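Can a Machine Do the Laundry Yet?

A gallery from the workrooms and back rooms where chores are being handed over, one at a time

People have been promised a household robot for a long time. What exists today is narrower. A machine can vacuum a flat floor, mow a fenced lawn and move a sealed box from one shelf to another. Give it a pile of clean clothes and it slows down a great deal.

For this page we looked at two groups working on ordinary chores. Tetenlow is a small company that wants to sell a helper for apartments and for the laundry rooms of small hotels. Urkholm is a repair and alterations shop that has been testing machines next to its own staff. Neither of them says the job is finished, and both were willing to talk about the parts that go badly.

Cloth is the hard part, and it was the part we asked about most. A mug has one shape. A sweatshirt has a different shape every time it is put down, and it changes again when it is touched. The machine has to find a place to take hold, close its fingers on one layer or on several, and lift without dragging the rest of the pile along. 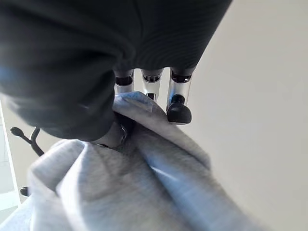 Alcaraz

Three metal fingers and a thumb close on a fold of light gray fabric. The fingers are polished and smooth, and the one on the right ends in a black rubber pad. The rest of the hand is covered in dark knit material.

A pinch like this is where most laundry work begins. People do it without looking. For a machine it is a separate task, with its own training and its own list of failures. At Tetenlow the team logged 3,081 attempts at picking up a single garment over one spring. They counted 1,589 as clean, meaning the right item came up, alone, and stayed in the hand until it was set down.

The misses fall into a few groups. Sometimes the fingers close on air just over the cloth. Sometimes they take two items at once, most often a T-shirt caught inside a larger one. Thin, slippery fabrics slide out on the way up. Thick cotton is the easiest, and towels are easier still.

Folding comes after that and is harder. To fold a shirt the machine needs two good grips, usually at the shoulders, and it needs to know which side is facing up. Tetenlow can do it with shirts that start out flat on a table. From a heap, the company says, a person is still needed to shake each one out. A full basket takes its machine most of a morning.

Urkholm has a more modest aim. The shop does not want its machine to fold anything. It wants someone, or something, to carry finished pieces from the sewing tables to the rail by the door and to bring back the empty hangers. The staff make that trip all day and none of them enjoy it. The machine manages it when the garments are already on hangers and spaced well apart. When the rail is crowded it stops and waits for help, and the shop has set it to do so on purpose. A torn lining costs more than a short delay.

We asked both places which chores they would hand over today if they had to choose. The answers were close:

Carrying a full basket along a level hallway: yes.
Sorting towels from sheets: yes, with a check at the end.
Hanging shirts: only with a person nearby.
Matching socks: no.
Ironing: no, and neither group is working on it.

Price is the other question. Tetenlow has not named one. It expects its first customers to be laundry rooms where the same few items come through every day, since a stack of identical white towels is a much simpler problem than a family's wash. Apartments would come later. The company's own guess is 5 years, and it told us to treat that as a guess.

Urkholm plans to keep its machine through the winter and decide after that. For now the pressing, the mending and nearly all of the folding are done by hand.

Text and photo by Alcaraz. The next gallery in this series looks at kitchens, starting with loading a dishwasher.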